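Tredbridge Learning Exchange
Community Help > Student Robotics > Simulation and Manipulation

Simulated gripper reaches the faucet handle but the valve does not turn: request for guidance on a student project

Posted by Bedley Engineering Club
Viewed 1,017 times

The Bedley Engineering Club requests assistance with a student project now in its second term. The project requires a simulated robot arm to operate a three-piece bathroom faucet, consisting of a spout with a separate handle on either side. Students are asked to train a controller that turns the right handle through a quarter turn, and to report the rate of success in a written paper due in February.

The work is conducted entirely in simulation. The club does not own a physical arm, and the school has approved the use of its computer laboratory after 4 p.m. for this purpose. Each training run is limited to 300 steps per attempt, in accordance with the rules of the course.

The difficulty is as follows. The controller learns to bring the gripper to the handle without much trouble. Once there, it tends to remain in position. The recorded joint angle of the handle changes by a very small amount and then stops. In the most recent evaluation, the students ran 151 attempts and recorded a full quarter turn in only 40 of them. The remaining attempts ended at the step limit with the arm close to the handle.

The students have tried the following measures:

Increasing the reward for closeness to the handle
Increasing the maximum force of the arm
Reducing the friction of the handle joint by half
Starting each attempt with the gripper nearer to the faucet

The first measure made matters worse. The second caused the arm to shake. The third and fourth produced a small improvement, although the teacher is reluctant to retain the fourth, as the assignment states that the arm must begin from its standard position.

The club would be grateful for advice on the reward and on any settings that should be checked first. Replies should be suitable for students in grades 10 through 12 who have completed one course in programming. Please note that the students are expected to write their own code, and complete solutions are therefore not requested.

Assefa Robotics Mentors
Accepted by the poster

Thank you for the clear account of the problem. The behavior described is common in projects of this type, and the first measure on your list suggests the cause. A controller that is paid at every step for being close to the handle will collect that payment for the full 300 steps if it simply stays there. Turning the handle carries a risk of slipping away, and the controller has learned to avoid that risk.

We recommend that the students divide the reward into two parts. The first part should pay for progress toward the handle, measured as the change in distance since the previous step. A gripper that has stopped moving then receives nothing. The second part should pay for the change in the angle of the handle, and it should be noticeably larger than the first. A single bonus may be given when the quarter turn is complete, at which point the attempt should end.

The students should also examine which point on the handle is used as the target. Many faucet models place their reference point at the base, close to the axis of rotation. A push applied there has very little turning effect. The target should be moved to the outer end of the lever, where the same force produces a greater turn. This may be explained to the class by comparison with a door, which is difficult to open when pushed beside the hinge.

Maximum force should be returned to its original value before any of these changes are tested. We further advise that only one change be made between evaluations, and that the same starting seeds be used each time. Otherwise the students will be unable to state in their paper which change was responsible for the result.

Fernard Public Library Makerspace

Check the handle joint limits. Our group had a similar problem and the joint range was set the wrong way around, so the handle could turn in one direction only and the arm was pushing in the other. It took two weeks to find. Different faucet model, so this may not apply.

Bedley Engineering Club
Follow-up from the poster

The club thanks both respondents. The joint limits were checked and found to be correct. The target point had indeed been placed at the base of the handle, and it has now been moved to the end of the lever. Three views from the project are provided for reference.

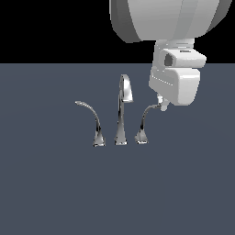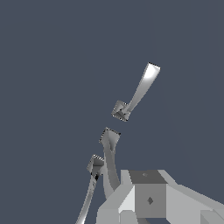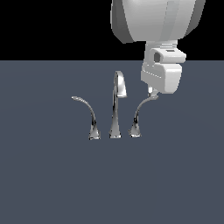 The reward has been rewritten in two parts as advised. The students elected to leave out the completion bonus for the present, in order to measure the effect of the new target point separately. The force setting has been restored, and attempts begin from the standard position once more.

One matter remains open. The course rules do not state whether an attempt should be counted as successful if the handle passes the quarter turn and then moves back before the step limit. The club has asked the course office for a ruling and will add it to this page when it is received. Until then, both totals will be recorded in the students' log.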